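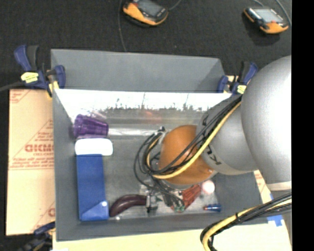

Rurnico Returns Log

Data card, version 3

Summary

The Rurnico Returns Log is a table of customer returns received by one mail-order seller of household goods. Each row is one returned parcel. The table records when the parcel was received, which product group it belonged to, the reason the customer gave, the grade assigned at intake, and what was done with the item afterward. It was put together to study how well customer-stated reasons match the grade given at the returns desk.

The log was exported and cleaned by Shabani Makori, who also maintains this card.

Files

returns.csv: main table, one row per parcel
reasons.csv: lookup table for reason codes
grades.csv: lookup table for intake grades
sites.csv: the two receiving sites, Flutura and Wanyama
CHANGES.txt: edits between versions

All files are UTF-8, comma separated, with a header row. Text fields that contain commas are in double quotes. Missing values are empty strings. Zero is a real value everywhere it appears.

Columns in returns.csv

parcel_id: random string, unique, not related to the order number
site: F or W
month_in: month of receipt, as a month name
product_group: one of 12 groups, listed in the header of reasons.csv
reason_code: chosen by the customer on the return form
reason_text: free text, optional, trimmed to 80 characters
grade: A, B, C or X
outcome: restock, repair, discount, recycle, discard
days_open: whole days between receipt and outcome
weight_g: weight of the parcel as received, packaging included

Collection

Rows come from Skodier, the intake software used at both sites. Staff open the parcel, check the item against the packing slip, select a grade from a menu, and set the outcome when the item leaves the returns shelf. The customer reason is copied from the web form and is visible to the person grading. Anyone using the log to compare reason and grade should treat the two as dependent.

Wanyama switched to a new scale in September. Weights from before the switch were rounded to the nearest 10 grams, later ones to the nearest gram. The values have been left as recorded.

Cleaning

Test entries and exact duplicates were dropped. Names, street addresses, phone numbers and order numbers were removed from reason_text by pattern matching, followed by a manual read of the remaining text. Spelling was not corrected. Parcels holding items from more than one product group were assigned to the group of the heaviest item.

Known problems

The code OTHER is overused at Flutura, where it was the default menu choice until the form was changed.
Grade X means "not graded" in version 3. In earlier versions it also covered items missing from the parcel. Those now have an empty grade.
days_open is capped at 84. Items still open at that point were closed by the system with outcome discard, whether or not they were thrown away.
Exchanges are logged as returns. The replacement shipment does not appear.

Not suitable for

Estimating return rates. Sales are not part of the log, and there is no denominator. The log also should not be used to compare individual staff members. Staff identifiers were removed before export and cannot be restored.

Loading

Read month_in and parcel_id as text. Some spreadsheet programs convert parcel_id values such as 4E11 to numbers, which breaks uniqueness.

Corrections

Send the parcel_id, the column name and the proposed value to the maintainer. Accepted changes are listed in CHANGES.txt with the next version.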